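Laundry pickup: splitting "reach" from "grasp" in the policy – results after 500 demos

Posted in: Home Manipulation > Methods and Results

reder_lab
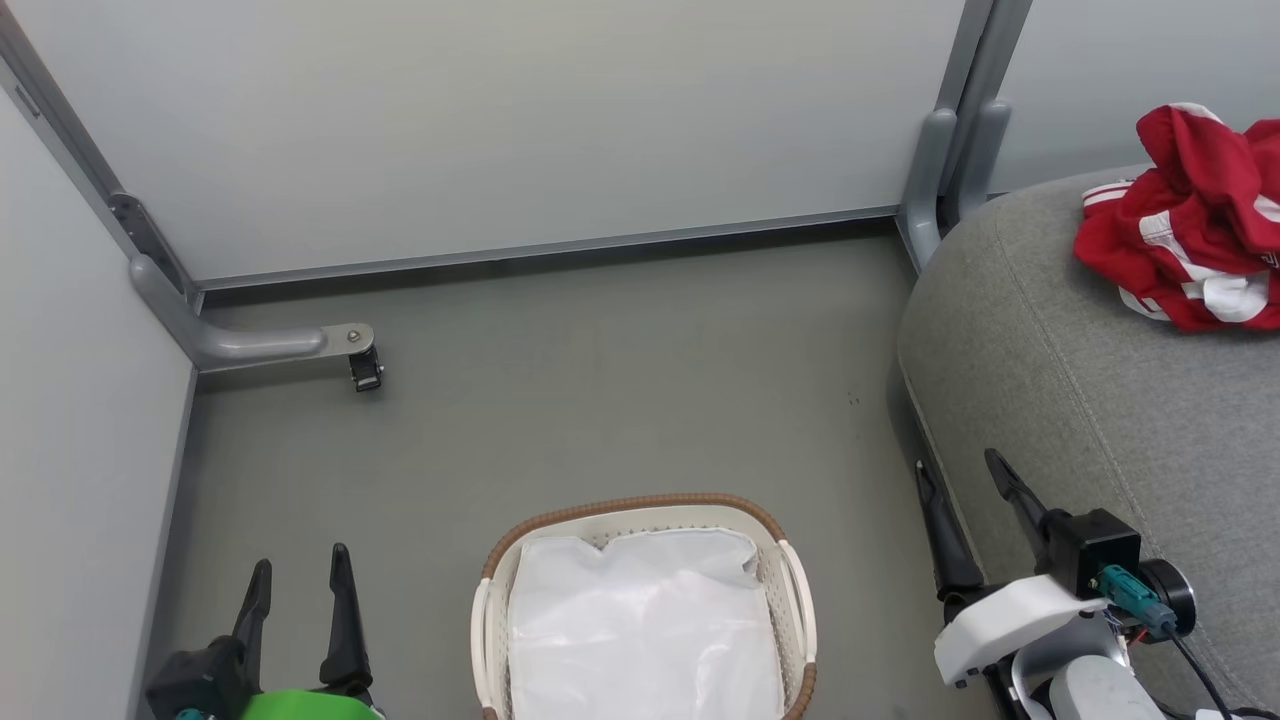
Sofa-to-basket setup, head view. Red and white garment at the far end of the sofa, basket between the two grippers.

Sharing this before we write it up properly. The task is one garment on a sofa, one basket on the floor, two arms. We trained on 500 teleoperated demos and compared two versions of the same policy. Version A is end to end, one network from the cameras to joint targets. Version B has the same backbone with two output heads, one for getting near the cloth and one for the last stretch before the fingers close. A small learned switch picks the head.

Version B dropped the garment less on the way to the basket. It was slower on every layout we tried. We ran 3 training seeds for each version and the order was the same in all of them. The code name in our repo is Gona, in case you see it in the plots later.

– Roswitha Eder

prudport

Thanks for posting. Is the garment always that far back? In your picture it's up near the wall and the basket is down in front. If that's the usual layout, your reach phase is long and the split will look better than it is.

reder_lab

No, the start position changes. We have 14 sofa positions and the garment gets dropped by hand on one of them before each run. The far ones are where A and B differ most. On the near ones they are close to the same, and I should have said that in the first post.

ortner

Then I'd change the title. What you have is a result about far placements. I don't doubt it, but "splitting reach from grasp" sounds like it holds everywhere.

Also, what happens if you just give A more demos of the far positions? We did that on a towel task and most of the gap to our two-stage policy went away. The demos were cheap compared to the time we spent debugging the switch.

reder_lab

We haven't tried rebalancing. Fair point, and it's an easy run. I can start it this week.

On the switch, it was less trouble than I expected. The main failure is that it flips back to the reach head when the fingers block the view of the cloth. Holding the decision for a few steps fixed most of that.

brolel

"Holding the decision for a few steps" is a hand-tuned rule though. Did A get any hand tuning? If B has a hold timer and A has nothing, the comparison isn't clean.

reder_lab

A has action smoothing with a window we tuned on the same validation layouts. I'd call that comparable, but it isn't identical. I'll list both in the write-up.

brolel

I don't think smoothing is comparable. Smoothing doesn't know anything about the task. Your timer only makes sense if you already decided there are two phases. I'd want to see B with no timer, even if it looks bad.

prudport

Agree with brolel on the ablation, disagree on the rest. Every two-stage method has some rule like this in it. Report it and move on.

A different question. How do you score a success? Is it the garment fully inside the rim, or does a sleeve hanging over count?

reder_lab

Fully inside, nothing over the rim. Hanging cloth is logged as partial and counted as a failure in the main number. The basket has a bag in it, and partials went up when the top of the bag had folded inward, for both versions. We now open the bag before each run.

ortner

That bag would worry me more than the switch. It's another soft thing in the way, and it changes shape between runs. Did you open it for the runs in the first post, or only after?

reder_lab

Only after. So the seeds I reported have a mix of bag states. A and B were run alternately, so it shouldn't favor one, but it adds noise. I'll rerun the 3 seeds with the bag opened each time, plus B without the timer and A with more far demos.

brolel

Good. Please keep the old numbers in the post when you add the new ones.

reder_lab

Will do. It'll be August before all of it is finished – we share the arms with another project.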